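Zwischenbericht an Pamham, Stand Juli
Förderung "Ein Raum für Flestel"

Liebe Frau Arnardóttir, liebe Guðlaug (wir waren ja am Telefon schon beim Du),

du hattest geschrieben, es dürfe ruhig formlos sein, und das nehme ich jetzt wörtlich. Die Tabelle mit den Belegen kommt separat von Paula Cozma, die kann das einfach besser als ich. Von mir gibt es den Teil mit dem Raum, und da ist seit dem letzten Bericht richtig viel passiert!

Angefangen hat es mit dem Ausräumen. Der Raum war ja zuletzt halb Lager, halb Durchgang, und hinten standen noch die alten Regale vom Vormieter, die keiner haben wollte. Dorin Bogdan hat sie zerlegt und zum Wertstoffhof gefahren, zwei Touren, die zweite im Regen. Eins haben wir behalten, das steht jetzt im Keller und trägt Farbeimer. Danach kam der Teppichboden raus, und das war der Punkt, an dem ich kurz an unserem Zeitplan gezweifelt habe. Der Kleber saß an der Fensterseite so fest, dass wir mit dem Spachtel nur zentimeterweise vorangekommen sind. Am Ende haben wir ein Gerät von Dobre gemietet, sechs Tage statt der geplanten drei. Die Mehrkosten findest du bei Paula in der Tabelle unter "Miete". Wir gleichen sie aus dem Posten Malerarbeiten aus, da haben wir nämlich gespart, weil wir selbst gestrichen haben (dazu gleich mehr).

Der neue Holzboden liegt jetzt komplett. Wir hatten lange hin und her überlegt, ob einfarbig oder gemischt, und ich war ehrlich gesagt für einfarbig. Silviu Ursu hat sich dann mit den gemischten Braun- und Grautönen durchgesetzt, und inzwischen finde ich es auch schöner. Man sieht den Staub weniger, und der Raum wirkt nicht so nach Turnhalle. Die Dielen sind lang und schmal, das hat beim Verlegen mehr Zeit gekostet, weil an den Heizungsrohren ständig neu angezeichnet werden musste. 21 Pakete hatten wir bestellt, das hat gereicht, und der Rest liegt trocken im Keller für spätere Reparaturen. Eine Übergangsschiene zum Flur fehlt noch, die kam in der falschen Höhe und ist reklamiert.

Zum Streichen: Iulian Mihăilă hat an einem Vormittag um acht Uhr aufgeschlossen, und am Abend war die erste Schicht drauf. Ich hatte eher mit einem halben Streit über den Farbton gerechnet! Die zweite Schicht haben wir ein paar Tage später gemacht. Die Decke ist geblieben, wie sie war, die machen wir vielleicht nächstes Jahr, das war ja auch nicht Teil des Antrags.

Bei den Möbeln sind wir bewusst bescheiden. Der große Tisch ist gespendet, die Platte hat ihre Jahre hinter sich, deshalb liegt eine beige Tischdecke mit feinem Punktmuster drauf. Die ist ordentlich lang und fällt an den Seiten in Falten herunter, was einigen zu sehr nach Sonntagskaffee aussieht. Mir gefällt es. Ein zweiter Tisch ist bei Pinix bestellt, zusammen mit 11 Stapelstühlen, Lieferung laut Bestätigung im August.

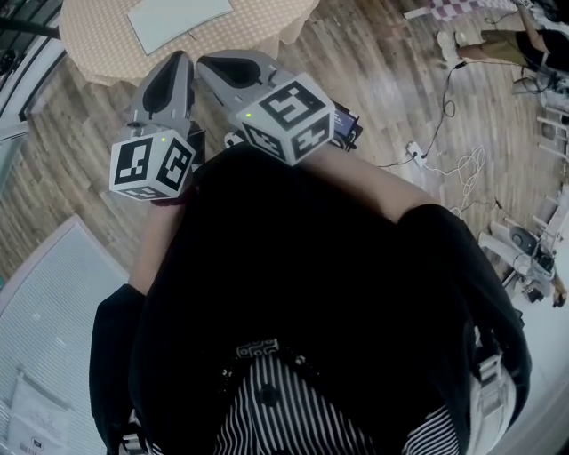 Was uns im Moment noch beschäftigt, ist die Frage, wie viel Fläche wir frei lassen. Im Antrag stand eine feste Aufteilung, vorne Tische, hinten Stuhlkreis, und ich würde davon gern abrücken. Es läuft viel besser, wenn der Tisch an der Seite bleibt und man in der Mitte Platz hat, um sich zu bewegen oder etwas auszubreiten. Für die Abende mit mehr Leuten kann man immer noch umstellen. Sag bitte kurz Bescheid, ob das für euch eine Änderung ist, die wir förmlich beantragen müssen, oder ob dieser Absatz reicht.

Offen sind außerdem die Filzgleiter (die billigen haben sich sofort gelöst, Dorin besorgt welche zum Schrauben), ein Sonnenschutz und ein Schrank, der sich abschließen lässt. Für den Sonnenschutz haben wir ein Angebot, das mir zu hoch vorkommt, ein zweites ist angefragt. Beim Schrank suche ich noch gebraucht.

Geldmäßig sind wir im Rahmen, die zweite Rate brauchen wir allerdings wie geplant vor der Möbellieferung, sonst müsste ich die Stühle vorstrecken. Paula meldet sich deswegen noch bei eurer Buchhaltung. Und falls du im August ohnehin in der Gegend bist, komm vorbei! Nachmittags ist fast immer jemand von uns da, Kaffee gibt es auch, nur die Tassen sind noch ein wildes Durcheinander.

Herzliche Grüße aus Flestel, auch von Silviu und Iulian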